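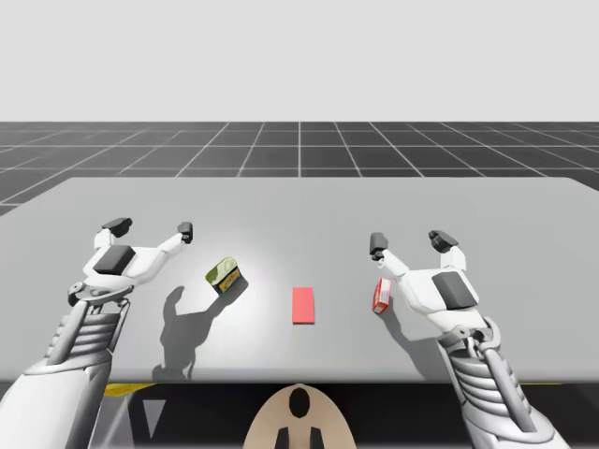

Teaching Two Arms to Tidy Up
Final report, Robot Learning Lab, Dernton College

When I picked this project I figured the hard part would be the code. Wrong! The hard part was me, holding two hand controllers and trying to get a simulated robot to pick up a can without knocking it across the table.

My goal was pretty simple to say: drive both arms by remote control, record what I did, and train a policy to copy me. I worked in simulation the whole time, using a teleoperation tool called Arnum that our lab already had set up (thank you to whoever wrote the install notes). My left hand moved the left gripper, my right hand moved the right one, and the triggers closed the fingers.

The task used a tin can, a flat red block and a little red and white box. The can went to the left arm, the box to the right arm, and the block could go to either one. That last part was my own idea and I regretted it for most of March. Some days I grabbed the block with the left, some days with the right, and the policy learned to send both arms in at once and bump hands over it.

I recorded 224 demos in total and kept 200. The ones I tossed were mostly me dropping things or sitting still while I worked out how to turn my wrist. Pausing is worse than it sounds – the robot copies the pauses too, so my first trained version would reach out over the table and just hang there.

For the second round I made a rule for the block (right arm, always) and practiced until I could do a whole run without stopping. I also started every demo with both grippers open. Training on the new set, the arms quit fighting over the block, and the can pickups got a lot smoother. The box is still a problem. If it starts standing on end, the fingers tend to clip the top and tip it over.

If I had another semester I'd record more demos with the box in odd spots, and I'd try the Mofokeng controller, which lets you feel a little push when the fingers touch something. I was doing everything by eye, and depth is really tough to judge on a flat screen. My demo files and settings are in the lab's shared folder under run 808.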